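From: Alois Lüthi
To: Clastgate riders list
Date: 14 November 2024
Subject: Re: Stall fees for the August show

Dear all,

thank you for the many answers. I put the earlier message here again, so that new members can follow.

> The Forsyth grounds ask 40 dollars more per stall
> than last year. Is this already with bedding, or
> must we bring our own? We come with 2 horses and
> one pony.

I have called the show office. The price is with the first bedding only. Every further bag you buy at the gate or bring with you. For the pony you pay a full stall, I am sorry to say.
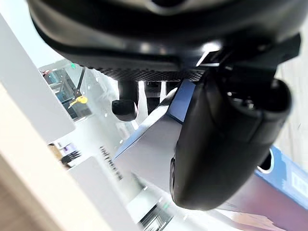

1. Entries

Please send the form directly to the office and not to me. Last year we had over 1069 entries in all classes and some forms were lost in my mailbox.

2. Trailers

The parking behind the Zastum hall is closed for trailers. Use the north field, and leave the lane to the wash stalls free.

3. Vet papers

The blood test must be less than six months old on the day of arrival. Copies are accepted.

If somebody has a free place in a trailer from our side of the river, please write to the list.

With kind regards,
Alois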